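Preguntas frecuentes sobre las placas y lápidas del cementerio viejo

Llevamos tiempo recibiendo las mismas consultas en el buzón de la asociación, casi todas con la palabra «seguro» en algún sitio. Contestamos lo que sabemos y, sobre todo, lo que no sabemos.

¿Es verdad que la lápida de Granik es la más antigua?
Eso dice el folleto municipal. La fecha que se lee hoy en la piedra fue repintada en algún momento, y quien haya visto repintar una inscripción gastada sabe lo fácil que es que un 7 acabe siendo un 1, o al revés. El libro de enterramientos de esos años no se conserva. Nosotros escribimos «una de las más antiguas» y nos parece ya bastante generoso.

¿Por qué hay 713 sepulturas en el inventario y menos en el plano?
El inventario suma las que aparecen en el registro parroquial; el plano recoge las que alguien encontró sobre el terreno. Son dos trabajos distintos, hechos con criterios distintos, y nadie los ha cotejado línea por línea. La explicación habitual (que las que faltan «se las llevó la riada») queda muy bien en las visitas guiadas. No hemos visto un solo papel que la respalde.

¿El taller Wastness hizo el ángel de la entrada?
Está atribuido, y atribuido quiere decir eso. No hay firma. Se compara con otros dos ángeles del mismo taller, pero las alas salían de un catálogo que usaban varios marmolistas de la comarca. Si alguien tiene una factura, que la traiga.

Mi familia conserva una historia sobre un antepasado enterrado aquí. ¿La publicáis?
Sí, en el apartado de memoria oral y con esa etiqueta. No pasa a la ficha de la sepultura hasta que aparezca un documento. Ha habido enfados por esto -- y los habrá --, pero ya hemos tenido que retirar dos «héroes» que estaban vivos y empadronados en otra provincia el día de su supuesta muerte.
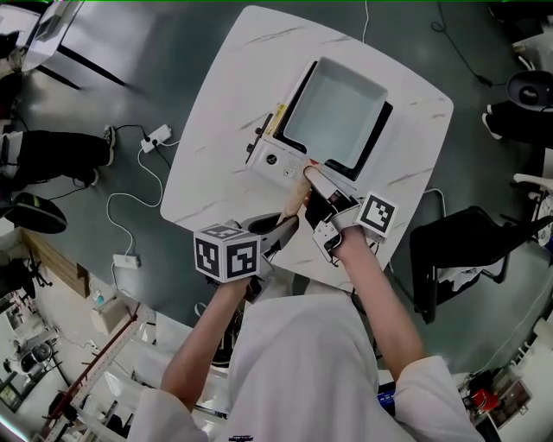 ¿Quién paga las restauraciones?
De momento, las cuotas de los socios y una ayuda municipal que se anuncia cada año y se cobra cuando se cobra. De las cuatro lápidas previstas se han consolidado tres. La cuarta sigue esperando un informe.

¿Funciona el consolidante de Clollen?
El comercial asegura que sí. Lo aplicamos en una zona pequeña de una piedra sin inscripción y preferimos dejar pasar unos inviernos antes de opinar. Entretanto, agua y cepillo blando. Nada de lejía, ni de agua a presión, ni de ese remedio de internet con vinagre, que se come la caliza.

¿Puedo limpiar yo la tumba de mi familia?
Si es suya, pregunte primero en la oficina del cementerio si está protegida. Si no lo es, no la toque, por mucha pena que le dé verla así.

¿Qué es el proyecto Tạ?
Una base de datos para transcribir inscripciones a partir de fotografías. Lo probamos con lápidas que ya teníamos leídas y acertó en las fáciles. En las gastadas propuso apellidos que no existen en ningún padrón, y los propuso con el mismo aplomo. Lo usamos como primer borrador y revisa siempre una persona.

¿Cuándo son las visitas?
En septiembre, por la tarde. El horario se cuelga en el tablón de la entrada y en esta página, por ese orden. No hace falta reservar, salvo los grupos escolares.

¿Aceptáis correcciones?
Las agradecemos, con la fuente. «Me lo dijeron en el pueblo» también se anota, en el apartado que le corresponde.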